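Zeltum Training Mallet, Owner's Guide
Section 5: Fitting the Wooden Handle to the Head

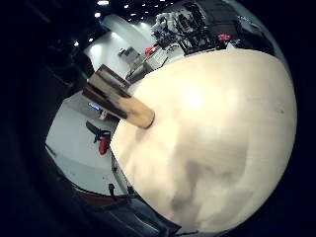
By now you have unpacked both parts and lost the small bag of wedges. It is stuck under the lower flap of the carton. Go and look before you write to us.

You will need: the head, the handle, one wedge, a scrap of softwood, a hammer you already trust.

1. Wipe out the socket in the head with a dry cloth. Sawdust in there will hold the handle crooked for the rest of its life.

2. Find the rounded end of the handle and the square end. The square end goes in the socket. The rounded end goes in your hand, and your palm will notice if you get this wrong.

3. Push the handle in by hand until it stops. Turn it until it sits straight, then push again. It will go a little farther.

NOTE: Dark streaks along the wood are grain. Sanding them off takes an afternoon and makes the handle too thin for the socket. Necati Dağdelen in our workshop keeps a drawer of handles sent back in this condition.

4. Stand the head on a folded towel and tap the rounded end through the softwood scrap. Five taps is plenty.

5. Start the wedge in the slot on the far side and drive it flush.

CAUTION: Do not use glue. We have tried the glue you are thinking of.

6. Hold the mallet over the towel and shake it. If the head moves, pull the wedge and go back to step 3. Spare wedges are part number 116.

7. Leave the mallet alone overnight before hitting anything with it, including the person who offered to help.

Smudges on the head can be wiped with a damp cloth and a drop of dish soap. Keep water out of the socket. For storage, see Section 6.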